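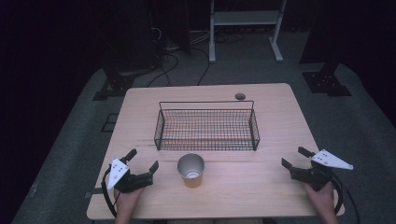 Share plates look like the easiest thing a restaurant can serve, right up until you try to feed six people from them at home. The restaurant has a pass, a dishwasher and staff who are paid to smile while somebody asks what's in the aioli. You have one oven and a cousin who doesn't eat onion. Before you cook anything, sort out how the food and drink will sit on the table, and be stingy about it. A low wire-mesh basket in the middle and a small cup in front of it is already a fair start on bread and dipping sauce, and you'd be surprised how quickly the remaining space goes once people put their elbows on it.

What follows is the method I've settled on after many dinners at my place in Clandholm, a few of which went well.

Step 1. Choose your plates by temperature

Write down everything you'd like to serve, then cross off half the hot dishes. You want 2 things coming out of the oven and the rest happy at room temperature. My regular line-up is roast pumpkin with yoghurt, marinated beans, a pickled cucumber salad, and lamb skewers I first ate at Majimbun and have been making slightly worse ever since.

Step 2. Work backwards from the hot food

Decide when you want to eat and count back. If the skewers need 57 minutes from lighting the barbecue to resting on the board, and mine do, that's your starting gun. Everything cold should be finished before then, covered and out of the way. Put serving spoons beside each bowl now. You will not find them later.

Step 3. Make one sauce do three jobs
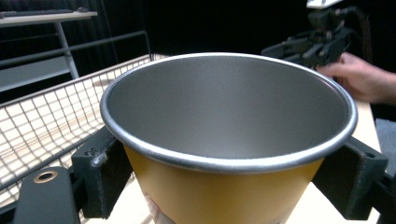 Restaurants love to give every plate its own sauce, and they also have someone to wash the ramekins. Make one good yoghurt and lemon sauce, leave a third plain, put chilli through another third and chopped herbs through the last. For serving, go wider than you think. A round cup with a thick rolled rim and a wide mouth, like the mustard-yellow one, lets people get a whole piece of flatbread in without wearing the result. Tall, narrow glasses are for flowers and regret.

To make enough for six:

2 cups thick plain yoghurt
Juice of a lemon
A clove of garlic, grated
A good pinch of salt
Olive oil, more than seems polite

Stir, taste, add more lemon, and leave it in the fridge for an hour.

Step 4. Warm the bread last

Wrap flatbreads in foil and put them in the oven when the skewers come off. Line whatever you're serving them in with a clean tea towel and fold the corners over the top. The Drolbridge bakery does a good flatbread if you get there early. If you don't, the supermarket kind improves with a splash of water before it goes in the foil.
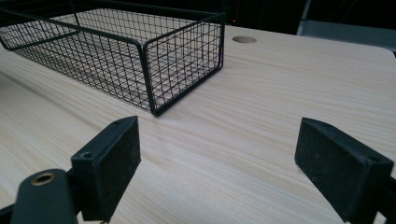

Black wire mesh basket, no tea towel.

Step 5. Send it out in waves

Don't put everything down at once. Start with beans, cucumber and bread, wait until people stop talking about parking, then bring the pumpkin. Skewers go last. Anyone who fills up on bread has made their own choices.

Leftover sauce keeps for a couple of days in a sealed jar. Leftover skewers have never come up.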